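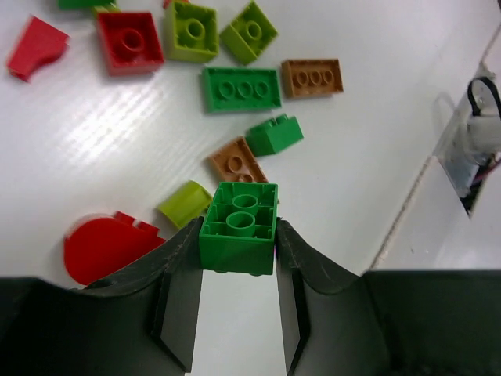 What we did and why bricks

Our project for the Stenddale design module was supposed to be about packaging. Dorian and I had a whole plan for folding cartons and a mood board and everything, and then our tutor, Mudassar Ansari, put a tub of chunky toy bricks on the desk and asked how you would explain to a stranger what was in it. We talked about it all through lunch and the cartons never came back.

So the question became: what makes a mixed tub of big bricks easy or annoying to build with? By big bricks I mean the sort with fat studs on top and hollow tubes underneath, made for small hands. We got ours second-hand in Drunmont, 104 pieces in a bag with no box and no leaflet (bargain, although a few had biscuit crumbs in them and needed a soak).

Colours

We kept to red, green, lime green and a brown we argued about for ages. Dorian calls it tan, I'd say it leans orange when the lamp is on it, and in our notes it's down as both. Sorry to whoever marks the appendix!

The two greens were the real nuisance. On a white table they're easy enough to tell apart side by side, but put a dark green brick in shadow under a lime one and you have to look twice. When we wrote instructions using just the word "green", people picked up the wrong piece and we couldn't blame them. After the first afternoon we changed all the cards to say "dark green" or "lime", and I wish we'd done that from the start.

Shapes

The square ones and the longer rectangular ones are the backbone of any build. You can put them almost anywhere and they don't complain. The curved and sloped ones are much more fun to look at and much harder to use, as there's less on top to build on. We had a rule that a slope goes on last, and Dorian broke it constantly — his towers had better hats than mine, I'll admit, but they stopped growing very early on.

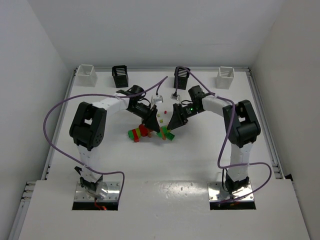
The stacks were where most of our time went. Our basic task was two bricks, one on top of the other, pushed together until there was no gap. Then three, with a colour change in the middle, so green, red, green. It sounds like nothing. We ran the two-brick card 34 times and 32 of those ended with a stack you could pick up by the top brick without losing the bottom one. Both failures were on the same worn red piece, which went back in the bag with a dot of tape on it.

We also tried the cards with the bricks starting upside down, hollow side up, because that's how a lot of them land when you tip out a tub. This slowed everything down. You either turn the brick over first or you build the stack the wrong way up and flip the whole thing at the end. I'm a flipper, Dorian is a turner, and neither of us has been persuaded.

Spreading out matters too. Our first layouts were a heap and it was hopeless, with corners caught under other corners. Later we left about 10 centimetres between pieces where we could, and finding the right one got a lot quicker. We kept the very small pieces well back from the big ones after that. 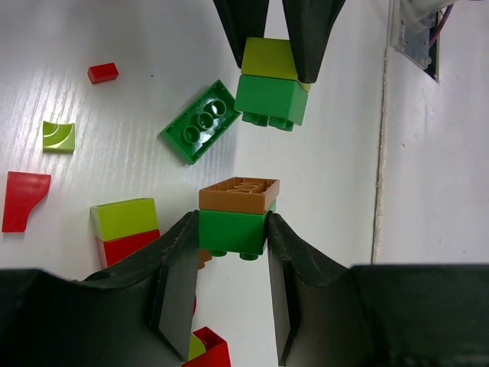 Do the different colours fit each other?
All of ours did, in every pairing we tried. The worn red one was loose with everything, so we put that down to the piece and left colour out of it.

Things we'd change

Write the cards before buying the bricks. Ours were written for a set we'd seen in the Garkimard catalogue, which had arches in it, and our bag had no arches at all. We lost most of a morning crossing them out.

Use a matt surface if you can. Ours was white and a bit shiny, and the glare got in the way when you were trying to see how the studs lined up. Dorian tried a sheet of grey sugar paper, which was lovely to look at and slid about horribly.

We'd also like to try the same cards with the lids of the Le Goff storage tubs as trays, one colour to a lid. That's for next term if we get the room again. The bricks are washed, bagged and on the bottom shelf by the sink, and the cards are in the blue folder with both our names on it.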